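**Kenilano shared workshop, build evenings: handout 4**
28 August 2022

# Two arms, one mat: getting the cell ready to fold

We've got to the fun part! The arms are up, the walls are on, and from this session we stop tightening bolts and start moving cloth. Please read this through before you touch a power switch.

## Before you power up

- Both arms share the long aluminium rail at the front edge. Push each mounting plate by hand. If it shifts at all, go round the screws again.
- Brush out the grooves in the rail. Grit gets in there faster than you'd think.
- Follow each corrugated cable from gripper to base and check it has enough slack for a full reach (the Brivside group pulled a connector clean out in June, and it was a slow fix).
- Green light on each controller board? Good, carry on.

## Why cloth?

It's brilliant practice! A block stays the shape you left it. A shirt sags, creases, slides and hides its own edges, so you find out very quickly whether your two arms really agree about where the middle of the mat is.

## Tonight's exercise

1. Lay one garment flat, across the upper half of the mat.
2. Bring the left gripper down on one end and close it. Hold.
3. Bring the right gripper in slowly at the other end. Stay at 13 on the speed dial until you trust your numbers.
4. Lift both together by 59 mm, pause, lower, let go.
5. Write down what the cloth did, including the silly things.

Spares live in the blue basket. Plaids are harder for the Clallidus tracking script than plain cloth, so save them for your second go.

**For next time:** repeat step 4 with the arms starting at different heights, and bring your log.

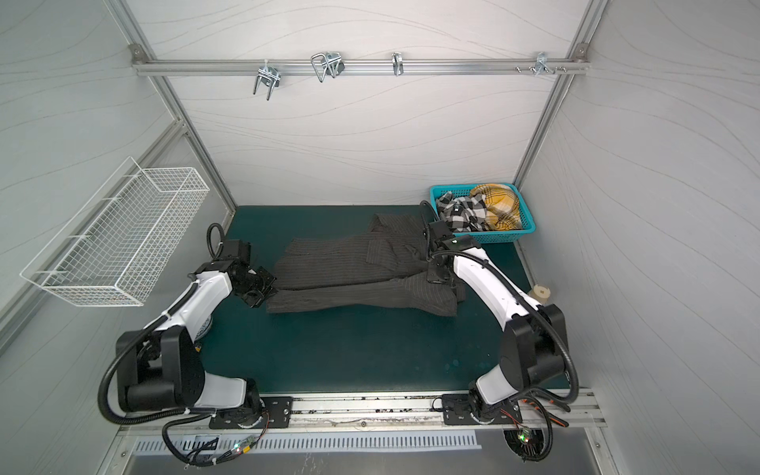 *Fig. 1. Both grippers at the pinstriped garment, with plaid pieces in the basket behind.*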